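자연어 지시 기반 블록 밀기 정책의 재현 가능성 검토
캡스톤 디자인 중간 보고서, 제어·인지 소프트웨어 분과

1. 과제를 시작한 이유

우리 팀이 맡은 과제는 공개된 언어 조건부 밀기 정책을 연구실 환경에 옮기고, 그 위에 Wamska라는 계획 모듈을 얹는 것이었다. 제안서에는 "사람의 말을 이해하는 로봇"이라는 표현이 들어 있었는데, 나는 처음부터 이 문장이 마음에 걸렸다. 학습에 쓴 문장 틀은 89개이고 대부분 "A를 B 쪽으로 밀어라"의 변형이다. 이 정도 범위에서 성공률이 높게 나왔다고 이해라는 말을 붙여도 되는지 의문이었고, 이 보고서도 그 의문을 따라 썼다.

2. 시스템 구성

영상은 Lillora 노드가 받아서 크기를 줄인 뒤 정책 네트워크로 넘긴다. 정책은 봉 끝의 평면 변위만 출력하고, 높이는 제어기가 고정한다. Wamska는 긴 지시를 짧은 지시로 쪼개서 순서대로 정책에 보내는 역할이다. 로그는 Thaler 형식으로 남기며, 지시문과 영상과 명령의 시각을 한 파일에 묶는다.

시각 동기화는 생각보다 손이 많이 갔다. 초기 로그에서는 영상이 명령보다 늦게 찍혀 있었고, 이걸 모르고 학습한 모델은 봉이 블록을 지나친 뒤에야 방향을 바꾸었다. 그 기간의 기록은 전부 버렸다.

3. 계획 모듈의 문제

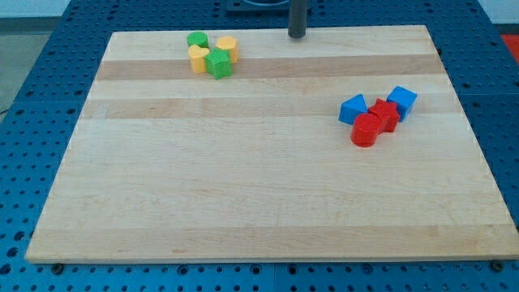
Wamska에서 가장 믿기 어려운 부분은 완료 판정이다. 원래 코드는 블록 중심 사이의 거리가 기준값보다 작으면 한 단계가 끝났다고 본다. "색깔별로 모아라" 같은 지시라면 그럴듯해 보이지만, 초록과 노랑이 왼쪽 위에 한 덩어리로 모이고 빨강과 파랑이 오른쪽에 따로 모인 배치에서는 판정이 애매해진다. 두 색씩 묶으라는 지시였다면 성공이고, 한 색씩 나누라는 지시였다면 실패인데, 거리만 보는 판정기는 두 경우에 같은 값을 낸다. 초록 별과 노란 하트처럼 거의 붙어 있는 블록은 어느 쪽 지시에서도 "가깝다"로 처리된다.

그래서 판정기에 지시문에서 뽑은 집합 조건을 넣었다. 같은 집합 안의 최대 거리와 다른 집합 사이의 최소 거리를 함께 본다. 단순한 수정이지만, 이전 판정기가 성공으로 기록한 사례 중 일부가 실패로 바뀌었다. 발표 자료에 쓰려던 성공률도 같이 내려갔다. 팀 안에서는 기준을 너무 엄격하게 잡았다는 의견이 있었으나 나는 동의하지 않는다. 앞의 숫자가 느슨했던 것이다.

4. 인지 쪽의 한계

블록 위치는 Nanden 검출기로 얻는다. 색 구분은 안정적이고, 형태 구분은 그렇지 않다. 블록이 서로 붙으면 마스크가 합쳐지는 일이 잦고, 특히 같은 색의 별과 원기둥이 맞닿으면 하나의 큰 물체로 잡힌다. 카메라가 비스듬히 내려다보기 때문에 먼 쪽 블록은 작게 보이고, 평면 좌표로 바꿀 때 윗면과 밑면의 차이만큼 오차가 생긴다.

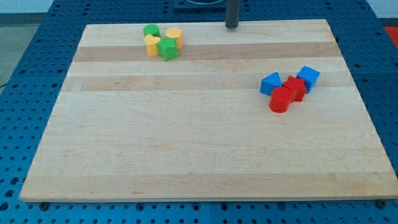 보정을 위해 합성 영상 800장을 추가로 만들어 검출기를 다시 학습시켰다. 합성 영상으로 나눈 검증 세트에서는 결과가 좋아졌다. 실제 영상에서는 개선이 있다고 말할 만한 근거를 찾지 못했다. 렌더링한 조명이 너무 깨끗해서일 수도 있고, 우리가 만든 배치가 실제로 생기는 배치와 달라서일 수도 있다. 둘을 분리하는 실험은 아직 하지 않았다.

지도를 맡은 Gerardo Lacson 선생님은 검출기를 아예 빼고 영상에서 바로 완료 여부를 분류해 보라고 제안하셨다. 시도할 가치는 있지만, 그러면 판정이 왜 틀렸는지 로그로 추적하기가 지금보다 어려워진다.

5. 평가 방법에 대하여

평가는 400회 시행을 기준으로 설계했고, 지시문은 4개 유형으로 나누었다. 유형별로 시작 배치를 무작위로 두었다고 적었지만, 엄밀한 의미의 무작위는 아니다. 직전 시행이 끝난 자리에서 다음 시행을 이어 가도록 스크립트를 짰기 때문에, 쉬운 배치 뒤에는 쉬운 배치가 따라오기 쉽다. 최종 평가에서는 시작 좌표를 미리 뽑아 파일로 고정하고, 정책을 바꿔도 같은 파일을 쓰기로 했다.

비교 대상도 부족하다. 지금은 이전 버전의 우리 정책하고만 비교한다. 언어 입력을 아무 문장으로나 바꿔 넣는 대조군이 꼭 있어야 한다. 문장을 바꿔도 성공률이 비슷하다면 정책은 지시가 아니라 배치를 보고 움직이는 셈이고, 제안서의 첫 문장은 지워야 한다.

6. 남은 일

대조군 실험, 시작 좌표 고정, 판정기 기준값의 민감도 분석 순서로 진행한다. Wamska의 재계획 기능은 코드가 있지만 기본값은 꺼 두었다. 켰을 때 같은 짧은 지시를 반복해서 보내는 오류가 남아 있으며, 완료 판정과 얽혀 있어 판정기 쪽을 먼저 정리한 다음에 손댈 예정이다.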